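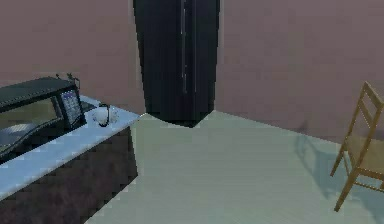
Milagros Sepúlveda wanted it written down before anything else that the boardwalk over the Wavis marsh is the best thing to happen to walking in Tidcombe since she moved here, and that she heard a bittern from it with her own ears. So it is written down, first item, and the rest of us are jealous.

# Tidcombe Trails: December meeting notes

Started 7:10 p.m. Notes by Blagoje Stan. Last month's notes were accepted with one fix: the stile at the top of Quarry Lane is on the left of the gate, and I had it on the right.

## Wavis boardwalk

It's open! All 673 feet of it, end to end, with the handrail on the creek side and the wider passing places that people asked for back in the spring. There was applause for this, and then some more applause when the pictures of the old mud crossing were passed around. (Anyone who lost a boot there may now forgive the trail.)

Still to do:

- The chicken wire on the sloping part near the alders needs more staples. A couple of the corners have lifted and they catch on dogs' feet.
- The sign at the parking lot still says "trail closed." Blagoje will take it down on his way to work.
- The last plank at the north end rocks. We talked about packing it with gravel, and then for quite a while about what kind of gravel. Left with whoever gets there first.

A family with a stroller wrote to say they made it all the way across and back with the baby asleep the entire time. That letter was read out loud and it made everyone's evening. We'd like to put it in the newsletter if they say yes.

There was a question about ice. The boards will get slick and we do not want to put salt down so close to the water. Sand was suggested, and so was a plain warning sign at each end. Agreed on the signs. Sand to be looked into, as people who have used it elsewhere remember it turning into a paste by March.

## Krishnan Loop

The Krishnan Loop is the big one for next year and the mood in the room was very good. For anyone who missed the last meeting, this is the route that leaves the Wavis trail just past the old pump house, climbs through the beeches, runs along the ridge, and comes back down by the orchard wall. It would give us a proper half-day walk without touching a road, which we have never had.

Three landowners are involved and 2 have agreed in writing. The third is friendly and would like to walk the line with us before deciding. Milagros will set that up and asked for company, and got far too many offers. She'll pick a small group so it doesn't feel like an invasion.

On the ridge section, we looked at the two possible lines on the map. The upper line has the view (you can see clear down to the church and the reservoir on a good day) but it crosses a wet patch where a spring comes out. The lower line is dry and dull. Nearly all of us want the view. Blagoje pointed out that the wet patch is narrow and that stepping stones would handle it, and there is plenty of stone lying around in the old quarry. Milagros said the stones should be set close enough together for short legs, hers included.

**Decided:** upper line, stepping stones at the spring, and the lower line marked on our own map as a backup in case the ground turns out softer than it looks.

Someone asked if the beeches could be left completely alone. Yes, absolutely. The trail will wind between them and we won't take out anything bigger than a sapling.

## The new map

The draft from Zolura came back and it is lovely. The contour lines are a soft brown you can read in poor light, the creeks have their names on them, and the fold puts the parking lots on the outside panel where you need them. It went around the table and came back with pencil all over it — mostly compliments, but also these:

- "Tidcomb Mill" needs its e.
- The kissing gate by the allotments is missing.
- The dashed line for rough ground and the dashed line for bike routes look too much alike. One of them should be dots.
- Please, could the font on the back be bigger. This came from several directions at once.

We had a long and happy argument about whether to show the blackberry spots. Those in favor said that a map is for sharing good things. Those against said they'd like some blackberries left. It was put to a show of hands and the blackberries stay secret.

## Guided walks

The owl walk was a joy. Tawny owls calling from both sides of the lane, clear sky, and the younger kids stayed quiet much longer than their parents did. We want to do it again before spring and start a bit later, when it's fully dark.

Ideas for the new year: a slow walk with lots of benches, a mosses and lichens morning with hand lenses, and a walk for people who have never read a map and would like to try. Milagros will lead the map one. She'd like everyone to get slightly lost on purpose.

## Tools

The long loppers are back from sharpening and cut like new. The good mattock is missing. If it's in your shed, no hard feelings, just bring it along. We also need 3 more pairs of work gloves in small sizes.

## Other things

The bench by the ford has a new slat, and it doesn't match yet but will gray down over the winter. Fresh paint on the arrows from the mill to the ford was requested and Blagoje has yellow left over.

Closed at 8:50. Next meeting at the usual hour. Please bring your marked-up map, plus a flashlight for the walk back to the cars.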